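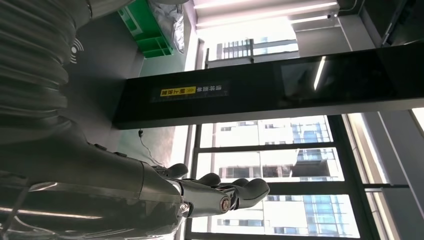 Wireless access at the Starnley Public Library is open to all visitors, with or without a library card. The network covers the reading rooms, the children's floor, the study rooms and the front steps. Places with good coverage are marked on the floor maps with the usual wireless symbol, a dot with curved arcs spreading outward, much like the small white one on the gray sleeve in the photograph. The answers below apply to the main building on Koven Street and to the Kļaviņa Branch unless otherwise stated.

Guest Wireless: Frequently Asked Questions

Last revised July 26, 2023

Do I need a library card to connect?

No. Choose the network named Starnley Guest, open any web page, and accept the terms of use. Visitors who have a card may choose Starnley Member instead and sign in with the card number and PIN.

What is the difference between the two networks?

Guest sessions last 4 hours, after which the terms must be accepted again. Member sessions last until the library closes. Printing from a personal device is available only on Starnley Member.

The sign-in page does not appear. What should I do?

Turn the wireless setting on your device off and on again, then open a new browser window. If you use a private network service (VPN), switch it off until you have signed in. Some phones keep using mobile data when a sign-in page is waiting; turning off mobile data for a moment usually corrects this. Staff at the information desk can help with the steps but may not handle or change settings on a visitor's device.

How many devices may I connect?

Each member account may have up to six devices connected at one time. There is no set limit for guests, although each device must accept the terms separately.

Why is the connection slow in the afternoon?

The network is busiest after local schools let out. Speeds are shared evenly among everyone connected, and large downloads are slowed during this period. The second-floor reading room has newer equipment and is normally the better choice for video calls. Calls with sound must be taken in a study room or in the lobby.

Is the network private?

The guest network has no password, and the library cannot promise the privacy of information sent over it. Please use secure websites, and avoid banking or shopping if you have another connection available. Starnley Member is encrypted.

What records does the library keep?

The system records the time of connection and an identifying number for the device. These records are deleted after 32 days. The library does not record the content of pages visited. Requests for records from outside parties are referred to Maritza Salazar, Head of Public Services, and are answered only as the law requires.

Are any websites blocked?

Filtering is applied on the children's floor. Elsewhere, only sites known to spread harmful software are blocked. To ask for a site to be reviewed, complete the form at the information desk. A written reply will be sent.

May I borrow a mobile hotspot?

Yes, if you are an adult cardholder in good standing. Hotspots may be placed on hold through the catalog. They may not be renewed when another patron is waiting. Return them to a staff member, not to the book drop.

Will the Claleck reading room be covered?

New access points are planned for the Claleck room in September. Until then, the signal there is weak, and wired connections are provided at the long tables. Patrons must bring their own cable.

Whom do I contact about a problem?

Call the information desk at extension 548 during opening hours, or write to Darius Mockus, Network Services, at the Koven Street address. Please include the floor and the time of day when the problem occurred.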